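Travatport Talk > City Hall > Is the "40 percent" thing on the Lundivix mailer true?

porchlight_dan
OK so I got the glossy mailer yesterday, same as everybody on my street I'm guessing, and it says gunfire in Travatport "dropped 40 percent" after the city put up the Lundivix sensors. Big red number, little tiny source line at the bottom that just says "city data." I'm not against the sensors, I voted for the guy who brought them in! But I sat through the March council meeting and I don't remember anybody saying 40. Chaltu Zeleke asked for the call numbers twice and got told they'd be emailed. Has anyone seen them? The renewal vote is coming up and I'd like to know what I'm emailing my rep about. 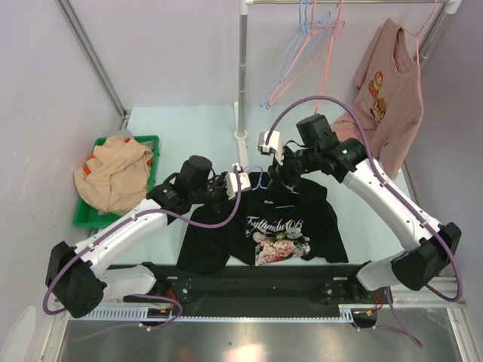 Replies (oldest first)

mrs_k_northside
I have them, sort of. They're in the packet for the public safety session, way at the back after the paving stuff. The 40 is real but it's for one beat, the Negash Street one, and it compares one summer to the summer before. Citywide the drop is 9 percent. So somebody picked the best beat and put it on a mailer. I'm shocked, shocked.

tollbooth77
Come on, that's what mailers do. The other side would pick the worst beat. Negash Street is where the shooting was, so why wouldn't you measure it there? My sister lives two blocks over and she says it's a lot quieter. That counts for something with me.

mrs_k_northside
It's fine to measure it there, just say so! The card says "in Travatport." And your sister's block also got the new streetlights and the extra patrol the same year, so who knows which one did it.

porchlight_dan
Thank you, that's what I was looking for. Found the page. I also see "alerts" and "confirmed shots" are two different columns and I can't tell which one the mailer used??

gus_in_trelholm
Outsider here, but Trelholm had the same sensors for a while and dropped them. Our chief said the same kind of stuff in the beginning. Then it came out officers were driving to a lot of alerts and finding nothing, firecrackers or a truck or whatever. I'd ask about confirmed shots and only confirmed shots.

tollbooth77
Finding nothing doesn't mean there was nothing. People pick up casings. People leave. You can't call every one of those a firecracker, gus.

gus_in_trelholm
Fair, and I didn't say every one. I said a lot. But you can't call every one of them a gunshot either, and that's the column they love to quote.

adanechk
Adanech Kahsay did a long write-up on this in her newsletter (hi, yes, it's me, I'm allowed to plug). Pasting the top of it, the rest is on my page.
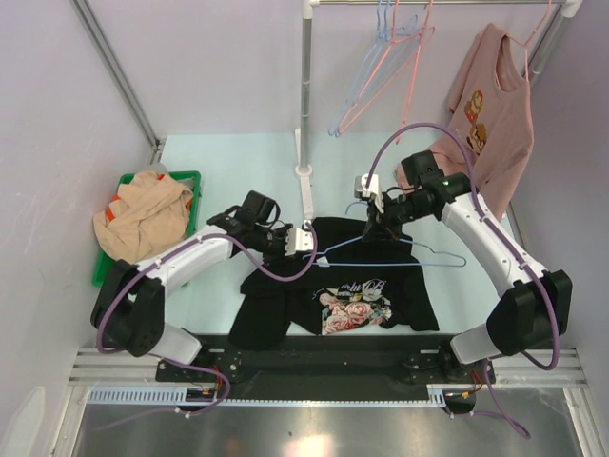 8 min read

The mailer's 40 percent comes from confirmed shots on the Negash Street beat, and I could match it to the packet. What I couldn't match is the line on the back, the one saying the sensors "led police to 47 guns." The packet lists 47 guns recovered by the whole department on all calls. I asked the campaign where they got "led to" and they said they stand by the piece.

porchlight_dan
Whoa, I didn't even flip it over. That one bugs me way more than the 40.

tollbooth77
OK, the gun line is bad. I'll give you that one. I'm still a yes on renewal, though, and I don't think one sloppy postcard should sink it.

mrs_k_northside
And I'm still a no until they give us the cost next to the confirmed shots. Public comment opens at 6 pm, sign up at the door. Dan, are you going?

porchlight_dan
Yep, I'll be there. Bringing the postcard.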